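Virnidholm 与 Vevomham 两镇联合推出冬季干茶与茶点交流计划，一月起接受报名

【Vevomham 讯】Virnidholm 镇文化中心与 Vevomham 镇图书馆今日共同宣布，两镇的冬季茶文化交流计划将在一月开始接受报名。计划的名称是“Yen 茶席”，内容包括公开品茶、茶点制作课、旧茶具修补课和一个小型的茶叶包装纸展览。所有活动都对居民和外地访客开放，参加者不需要有喝茶或者泡茶的经验。

“Yen 茶席”由茶艺教师 Ming-te Su 负责策划。他在 Zisuvholm 教授茶艺课程多年，学生中有年轻的厨师，也有退休以后才开始学习泡茶的老人。去年冬天，他在 Virnidholm 文化中心试办过 2 次晚间茶席，报名的人多于座位，有的居民站在后面听完了全部讲解。文化中心在试办以后收到很多来信，信里问得最多的问题是：什么时候还会再办。

Ming-te Su 表示：“我希望大家坐下来，把一种茶喝三遍、四遍，然后说出自己的感觉。感觉可以和老师不同，也可以和旁边的人不同。在我的课上，我不先告诉学生这个茶应该是什么味道。先说了，学生就只会找那个味道。”

公开品茶

公开品茶是本计划的主要部分，共有 24 场，分别在两个镇举行，每场的座位是 20 个。每场从晚上七点开始，九点结束。前半场喝一种绿茶或白茶，后半场喝一种乌龙茶或红茶，两种茶之间休息，并提供不加糖的米饼。

品茶使用白瓷盖碗和小杯。主办方特别请参加者注意，当天请不要使用香水和气味较重的护手霜，以免影响同桌的人闻茶香。活动地点提供热水和全部茶具，参加者也可以带自己习惯的杯子来。

茶单由 Ming-te Su 选定，每个月更换一次。一月的茶单以轻发酵的乌龙茶为主，后面的月份会加入焙火较重的茶。茶单贴在两个场地的入口处，也可以在报名时索取纸本。

茶点制作课

茶点制作课在 Virnidholm 文化中心的厨房进行，上课时间是下午两点到五点。课程教三种茶点：绿豆糕、芝麻酥和桂花米糕。老师会说明怎样控制甜度，因为很多家庭做的茶点偏甜，吃过以后就很难分辨茶的味道。学员完成的茶点可以带回家，请自备有盖的盒子。

绿豆、糯米粉和芝麻由主办方准备。对坚果、芝麻或麸质过敏的人，请在报名表上写清楚，厨房会为他们安排单独的操作台。十二岁以下的儿童需要由一位成人陪同，成人不必另外报名。

旧茶具修补课

很多居民家里都有裂开的杯子或者缺了口的壶盖，不舍得丢，也不敢再用。旧茶具修补课就是为这样的情况设立的。课程在 Vevomham 图书馆二楼的工作室举行，教的是基本的清洁、对合、填补和打磨。学员先用练习用的碎片学习，熟悉以后再处理自己带来的器物。

需要说明的是，课程所用的填补材料只适合陈设用的器物。修补以后的杯和壶可以放在架上欣赏，请不要再用来盛装热茶或食物。价值较高的古董和属于他人的器物，本课程不接受。

每位学员可以带一件器物，高度请不要超过一个普通茶壶。如果器物已经破成很多小片，请用软布分别包好，不要先用胶水粘合。用过胶水的断面清理起来很费时间，在一堂课里往往做不完。
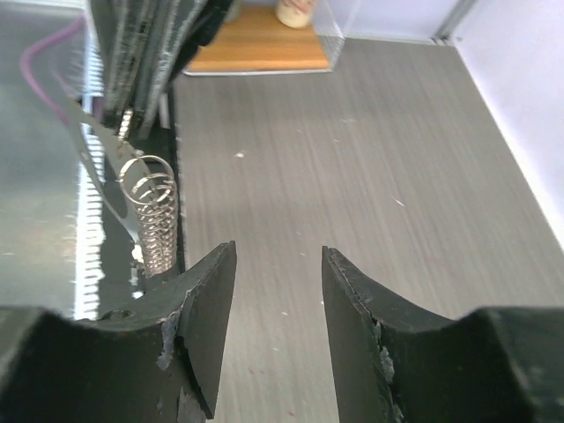
茶叶包装纸展览

展览设在 Vevomham 图书馆的阅览室，展出从两镇家庭和老店借来的茶叶包装纸、纸袋和价目单。过去的茶行习惯把茶叶包成方形的纸包，纸上印店名、茶名和一句吉祥话。有些纸包的背面还留着客人写的字，例如哪一天买的、送给谁、剩下多少。图书馆认为，这些字和正面的印刷一样值得保存。

展览说明用中文和当地语言写成。为了保护纸张，展厅里的灯光比较暗，参观者可以向服务台借用放大镜。拍照是允许的，但是请关掉闪光灯。图书馆开放的时间就是展览开放的时间，参观不需要报名，也不收费。

如果您家里有旧的茶叶包装纸，并且愿意借给图书馆展出，请把它平放在两张白纸中间，带到服务台登记。工作人员会当面记录纸张的状况，并给您一张收据。折痕请不要自己用熨斗处理。

费用和报名

公开品茶和茶点制作课收取材料费，具体金额写在报名表上。学生和六十五岁以上的居民可以减半。旧茶具修补课的材料费由 Vevomham 图书馆承担，学员不用付款。

报名表可以在 Virnidholm 文化中心的前台和 Vevomham 图书馆的服务台领取，填写以后交回任何一处都可以。名额按照交表的先后安排。已经报名但是不能来的人，请最晚在前一天中午通知主办方，让候补的人有时间准备。

从 Zisuvholm 来的参加者可以乘坐区间巴士，在 Virnidholm 广场站下车，文化中心在广场的北侧。晚间品茶结束以后还有一班回程车，九点半从同一个车站开出。

关于主办方

Virnidholm 文化中心是镇属的公共机构，常年举办音乐、手工和饮食方面的课程。Vevomham 图书馆收藏了 2000 多件与本地商店和家庭生活有关的纸质资料，包括账本、请帖、广告单和信件。两家机构过去曾经合办过读书会，在茶文化方面的合作是第一次。

媒体如需采访 Ming-te Su，或者希望旁听一场公开品茶，请与 Virnidholm 文化中心的新闻联络处联系。品茶进行时请不要在席间走动拍摄，采访可以安排在当晚六点至六点半，或者活动结束以后。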